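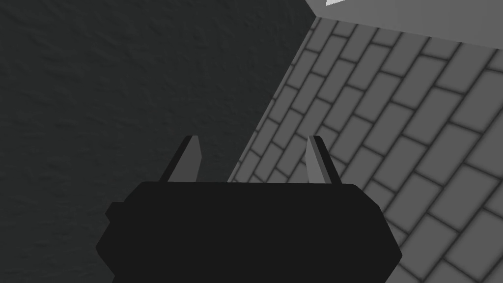 *Wrist view. Fingers open, bricks on one side, dark wall on the other, nothing gripped.*

Quick one before bed. The kitchen sim is broken again and I want it written down while I still remember the order of things.

Short version: the wrist goes off and stares at the walls. No crash, no warning. The Lultard controller says it's happy. The episode runs its full 500 steps, gets marked "complete" and goes in the good pile. Which is how I had a week of rubbish in there without noticing.

First thing I blamed was the Verance build, as I'd updated it in April and changed the lighting settings at the same time (stupid, I know). Rolled it back. Same thing. Then I blamed the contact settings, lost an evening on that. Then the cupboards.
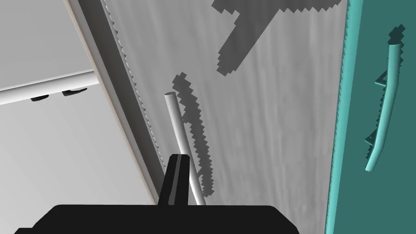 *Teal door, grey panel, stair-step shadows. The sawtooth edges are only rendering.*

I did chase those jagged edges for a bit. Turned the shadow quality right up, and the arm still went wandering, only slower and with my laptop fan screaming. So no, leave the shadows alone. Ugly but harmless.

What got me somewhere was boring. Printed the wrist angle every step and scrolled. Fine, fine, fine, then at step 477 of one run it jumps a full turn. The planner (Jenthorpe, old branch) wraps the angle and the controller doesnt. Planner thinks it's asked for a tiny nudge, controller thinks it's been asked to go the long way round. Off it goes.
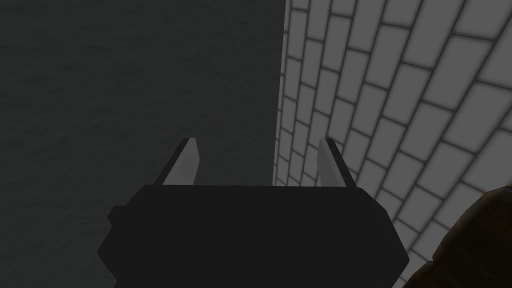
and once it's over there it never comes back, as the target gets worked out from the wrist pose and the wrist pose is now nonsense. Every correction makes it worse. On a real arm you'd be into the joint stop or the cable, or somebody's elbow. That bit bothers me more than the lost runs. My speed limit didn't trip either, it only looks at the tool tip and the tip was hardly shifting while the wrist spun.

Fixed so far: wrap the angle in 2 places, and a hard stop if any joint is asked to move too far in one step. Ran 100 episodes overnight. No wandering. Not trusting it yet, I've only tried the one kitchen layout and the Oddsson one has always been fussier.

Still to do: go back thruogh the good pile and chuck the bad ones.

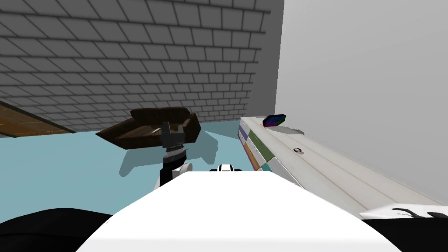 Young-sook Noh wrote in the comments that the hard stop should sit in the controller and not in my script, so it still works when the script hangs. Also that "complete" should never mean "ran out of steps". Fair on both. Moving the stop tomorrow, and the label is getting renamed to "timed out".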